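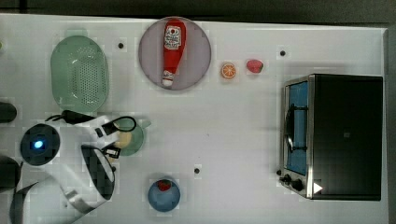 Von der Redaktion Nonovton | Februar 2025

Wer am Dienstagnachmittag durch den Haupteingang der Kinderklinik Roltell kam, der musste erst einmal an einem ziemlich großen Berg bunter Tüten vorbei. Sieben Handballerinnen von Gradia Nonovton hatten sie mitgebracht, noch in Trainingsjacken und sichtlich gut gelaunt, und es dauerte eine ganze Weile, bis alles mit dem Aufzug oben war. 243 Geschenke hatte die Mannschaft zuvor im Spielwarenhaus Marquez ausgesucht - und zwar selbst, Regal für Regal, mit den Wunschzetteln der Kinder in der Hand.
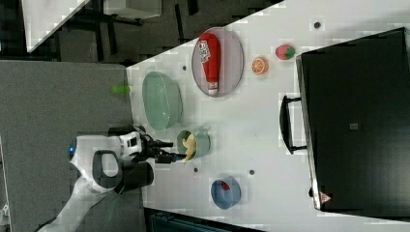

Zwei Stunden nahmen sich die Spielerinnen für ihre Runde über die Stationen, und an manchem Bett wurde es (sehr zur Freude der Eltern) auch etwas länger. Es wurden Autogramme geschrieben, Verbände bemalt und lange Gespräche über Siebenmeter geführt. Besonders beliebt bei den Kleineren ist alles, womit sich kochen und servieren lässt: eine rote Ketchupflasche auf dem Teller, eine Orangenscheibe daneben, und schon ist das Mittagessen fertig. Die Torhüterin musste gleich dreimal essen und lobte jedes Mal die Küche! 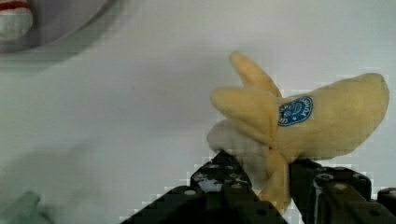
Woher kam das Geld für die Geschenke?
Aus der Mannschaftskasse und aus dem Waffelverkauf bei den Heimspielen, wo seit Saisonbeginn rund 4.000 Euro zusammengekommen sind. Das Spielwarenhaus hat beim Preis noch einmal kräftig nachgelassen. 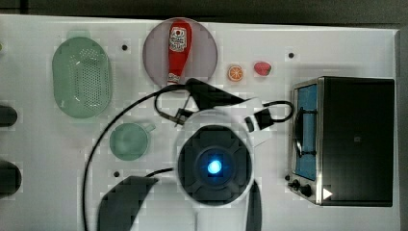
Wiedersehen im Sommer

Im Juli möchte Gradia wiederkommen, dann mit kleinen Toren und weichen Bällen für ein Turnier im Klinikgarten. Wer bis dahin etwas beisteuern mag, findet die Spendendose an der Hallenkasse und eine zweite bei Marquez neben dem Eingang.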